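Why does your voice bounce? Echoes for kids!

Shout in an empty gym. HELLO! And a bit of it comes back. That's an echo. No magic, just sound hitting stuff.

First, what is sound? Wiggling air. Clap your hands and the air gets a shove. That shove bumps the air next to it, and so on, all the way to your ear. Fast, too. Way faster than a car on the highway.

So what happens when sound hits a wall? Depends on the wall. Hard and smooth, it bounces, like a ball on a sidewalk. Soft and fluffy, it sinks in and mostly gets lost. Rugs do that. Beds, curtains, big coats. Your dog, a little bit.

Rooms in a house are too small for a real echo. The bounce comes back so quick your ears mix it up with the first sound. You just get a sort of ringy, boomy noise. Grown ups call that reverb. It's why singing in the bathroom sounds so good!! 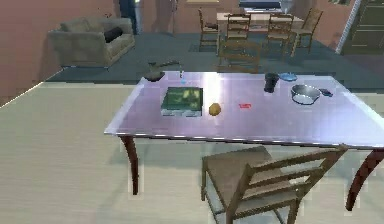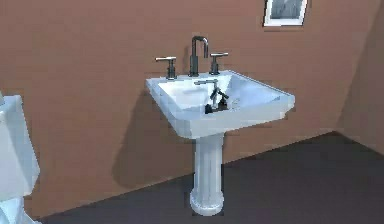
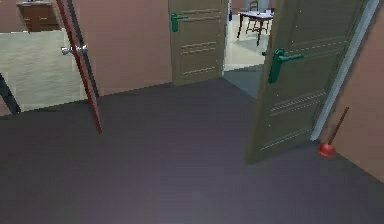
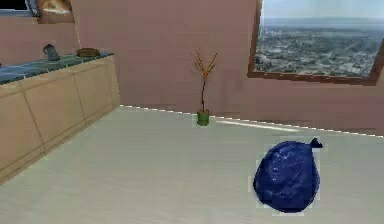
Rooms in a computer-made house. Which would you sing in?

Open doors matter too. Sound slips out through the gap and doesn't come back, or it goes off and bounces around the next room insted. Try it. Door open, clap. Door shut, clap. Hear anything diffrent?

Want a real echo? Go big. Stand 80 feet or more from a tall brick wall, outside, no traffic. One loud clap. Then wait. Signe Halvorsen teaches music in Flerton and takes her class out to do this every September, and the kids always want to do the clap again. She had 19 of them clapping at once last time. Messy echo. Very loud.

Bats use echoes to find bugs in the dark. Dolphins too, under water. They make clicks and listen for the bounce.

Try this at home: get 2 cardboard boxes the same size. Put a folded towel in one, leave the other one empty. Talk into each. Say the same word both times or it's not fair. Write down which one sounds duller and ask someone else to listen with their eyes shut.

Next up: why thunder comes after lightning.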